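Notebook, cosmetics sorting task – entry 11/18/25
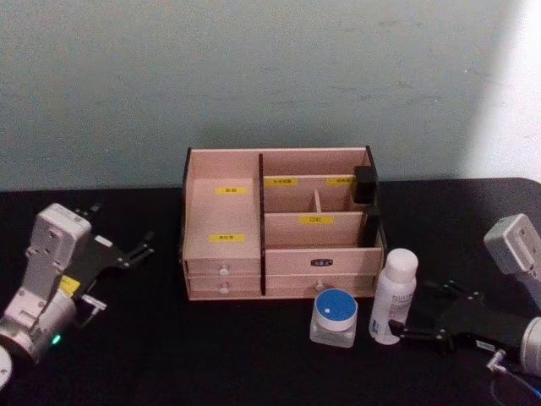

Tenudau Student Robotics Club – two-arm manipulation group

Written by Celina Bednarek. Present: Duarte, Hywel, me. Stijn came later for the cable question.

Today we started with the organiser task. Until now we only did stacking with both arms, and Danuta asked us to have one task with small everyday objects before the show in March. The start position is now agreed: organiser against the wall, all drawers closed, jar and bottle on the black table in front of it, both grippers open.

The jar with the blue-topped white lid should go into the lower right drawer. The right arm pulls the knob, the left arm brings the jar. The bottle must stand in the tall compartment on the left. This is harder than we thought, because the bottle starts next to the right gripper and has to travel to the other side. Duarte wants to pass it from one gripper to the other in the air. Hywel wants to put it down in the middle and take it again with the left arm. We tried only the second way today.

Labels: I keep the yellow labels as they are. The one in the lower front compartment says 口红, that is lipstick. We have no lipstick in the task yet, so this compartment stays free. Duarte asked if the language instruction should use the Chinese word or the English one. I wrote both in the task file, and we will decide when Danuta is back.

Drawer pulling. The knobs are small and round, and the fingers slide off if the gripper closes too far forward. Hywel moved the closing point 2 mm back and after this it was better. The organiser itself also moves when we pull with force. Tomorrow I will try a strip of rubber under it. Please do not glue it, we need to turn it for the later runs.

Numbers from the afternoon: 50 attempts by teleoperation, 37 are good enough to keep. Most of the bad ones are the drawer not fully closed at the end, and a few times the jar fell over when the left arm let go too early. Together with the old stacking runs we have now 222 in the folder. I have not mixed them, the new ones are in a subfolder called Clustarura (Duarte chose the name, I don't know what it means).

Cable of the right arm: it lies on the table and comes close to the working area when the wrist turns. Stijn says it can stay if we limit the wrist rotation. I would prefer to fix it along the arm. He will look for clamps in the Ambrosio box, and if there is nothing he will cut one with the Dremer.

Light: the wall is much brighter on the right side than on the left. I don't know if it matters for the training. Hywel thinks no. I would like to make one short set with the lamp turned away and compare.

To do:
- rubber strip (me)
- handover in the air, first attempt, slowly (Duarte)
- wrist limit written in the config and not only on paper (Hywel)
- clamps (Stijn)
- ask Danuta about the instruction language

The upper right drawer we leave out for now. It has a nameplate where the others have knobs, and we have not agreed how to grip it. Duarte tried once with the fingertips on the top edge – no success.

Contact: Tenudau Student Robotics Club | Copyright Tenudau Student Robotics Club | Back to top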